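Gramden Half Marathon Opens Registration for September Race

GRAMDEN, Monday, February 19, 2024 – Junuvier Running Club informs that registration is now open for the Gramden Half Marathon, which will take place in September. The race has place for 1,000 runners, and 283 have already signed up during the early period for members.

The course starts at Acharya Park and goes two times around the lake. This year the last 5 kilometers are on the flat river road.

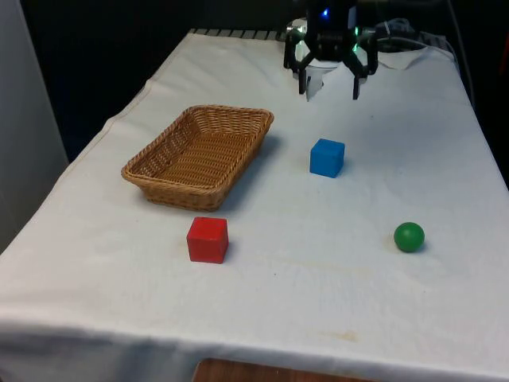
A table covered with a white cloth.

"Many runners told us the old finish was too steep, and we listened to them," said race director Barış Yalçınkaya. "I expect faster times from the school teams also."

Teams of up to seven runners can enter together. The best five times count for the Sillent Cup.

Registration is made on the club website or at the club office in Gramden.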